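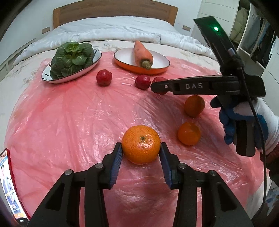 Fig. 1. Parallel fingers with blue ridged pads closed on a mandarin; second gripper at right.

**Unit 4: Reviewing a hand-held gripper kit**
Notes: Theda Pfeiffer, 22 Aug 2019

The kit under review is the Zurnholm pair, sold by Flotwood as two hand-held grippers with cables and a spare pad set. List price is 2,286; the older single-unit kit was 479.

*Finger geometry.* Each finger is driven through a pinned linkage, so the pads stay parallel over the stroke. Check this at full opening and near closure - wear at the pivots shows up first as pad tilt.

*Pads.* Ridges raise friction on smooth peel. On round fruit the contact patch is small, and centering the object between the pads matters more than closing force.

*Test log.* Mulder's January trial recorded 2,143 grasps over 14 sessions. Drops were logged by object type but not by operator, which limits what can be said about training effects.

**For next session:** read Seidel, section 3, and draft a grasp table with columns for object, approach angle and result.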